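Puertas abiertas en Furnus: una mañana entre hornos y barro

¡Por fin fui! Llevaba años oyendo hablar de la jornada de puertas abiertas de Furnus, el taller de cerámica que está detrás de la estación vieja, y este noviembre me apunté con mi cuñada. 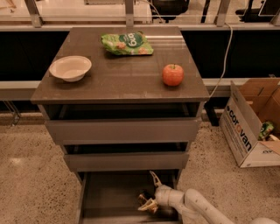

El horno grande

Nos recibió Graça Arruda, que lleva allí media vida y habla del esmalte como otros hablan de fútbol. El horno grande sube a unos 1000 grados en la primera cocción, y luego hay que esperar a que baje solo (abrirlo antes es jugársela, nos dijo, y puso una cara que lo explicaba todo). Por la mirilla no vi casi nada, pero me quedé pegada un buen rato.

El torno

Aquí hice el ridículo a gusto. Tymofii Didenko nos dejó probar a cuatro del grupo y lo mío acabó pareciendo un sombrero pisado. Mi cuñada sacó un cuenco decente, claro, y lleva desde entonces recordándomelo.

La tienda y el café

Venden piezas con tara a buen precio, aunque a mediodía ya quedaba poco. El café, flojo; el bizcocho de limón, para repetir. La visita dura hasta la una y conviene ir en autobús: aparcar por allí es una pesadilla. Yo ya he preguntado por el curso de primavera.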